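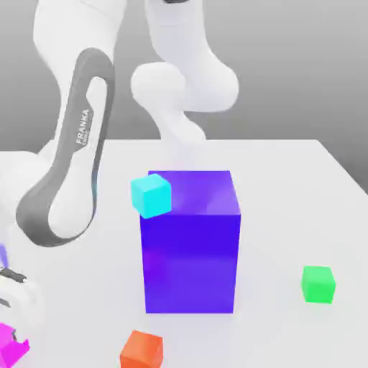 Sim view, Franka arm, cyan cube on the purple box, green and orange on the table.

April 7, 2018. Travgate cell, sim only.

Rules agreed for the stacking runs:
Speed cap 60 mm/s whenever a cube is above table height. 20 mm clearance over the box top on every approach, links included as well as the gripper.
An overhanging cube gets logged as "placed, marginal". Do not nudge it and rescore.
Seed goes in the run name. Curwood set has 7 runs without one, drop them.

Still open: whether the 800 ms settle time counts toward cycle time. Plekorthorpe sheet says yes, ours says no. Check before August.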